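Hogar y Orden
Febrero | Texto de Marcus Strickland

La ropa blanca se dobla en la cama

Cuando llegué a vivir a este país, traje una maleta de 26 kilos y casi toda la ropa que había dentro era blanca. Mi madre trabajó muchos años en una lavandería de hotel y para ella el color era una forma de esconder la suciedad. Yo no pienso igual, pero el armario lo he heredado de ella, y también la costumbre de doblar en el dormitorio y no en la cocina.

He preguntado a varios vecinos de la calle Grabowska dónde doblan la ropa. Casi todos me contestaron que en el sofá, delante de la televisión, y una señora me dijo que ella no dobla nada, que cuelga todo. La cama, sin embargo, tiene una ventaja grande: es la única superficie de la casa donde un pantalón cabe entero. 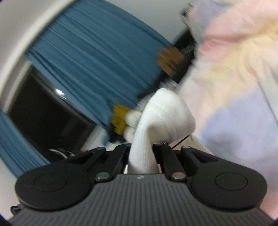

Los calcetines son la parte que menos me gusta y por eso empiezo siempre por ellos. En la lavandería Demow, donde hice prácticas durante 8 meses, los emparejaban de pie, en una mesa alta, y la encargada no permitía hacer la bola. Decía que la bola estira el elástico y que el calcetín, después, se cae. Un calcetín blanco con la caña acanalada, como este que se mantiene derecho y dobla la punta hacia un lado, es fácil de alisar, porque las mismas rayas del tejido enseñan la dirección. Se pone uno encima del otro, talón con talón, y se dobla en tres. Con los lisos y finos hay que tener más paciencia, y yo a veces no la tengo.

También es útil mirar las costuras antes de guardar. Si la de la punta está abierta, el calcetín va a una caja de zapatos que tengo para coser. En la caja hay demasiados, lo reconozco.

El pantalón blanco pide otro trabajo. Los de cintura elástica son muy cómodos de llevar y bastante incómodos de doblar, porque arriba la tela es gruesa y abajo es ancha y plana. Si uno empieza por la cintura, las piernas salen torcidas. Yo extiendo primero la prenda completa, en diagonal cuando la colcha es estrecha, y paso la mano desde la cintura hasta el bajo para abrir los pliegues grandes. Los pequeños, los que nacen del elástico, los dejo en paz. 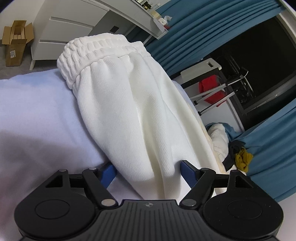 El pantalón, extendido sobre la cama: la cintura fruncida arriba y las piernas hacia abajo.

Luego viene una pierna sobre la otra, y la cintura se dobla al final, hacia dentro. Así queda un paquete un poco más gordo por un lado. En el cajón los alterno, uno con la cintura a la derecha y el siguiente a la izquierda, y la pila no se inclina.

Para el blanco no uso plancha, salvo en el lino. Un armario de Rernstead, estrecho y con baldas, me ha servido mejor que la cómoda antigua, donde todo quedaba aplastado en el fondo.

Archivado en: Casa > Lavado y armario

Usamos cookies propias y de terceros para mejorar su lectura. Aceptar | Configurar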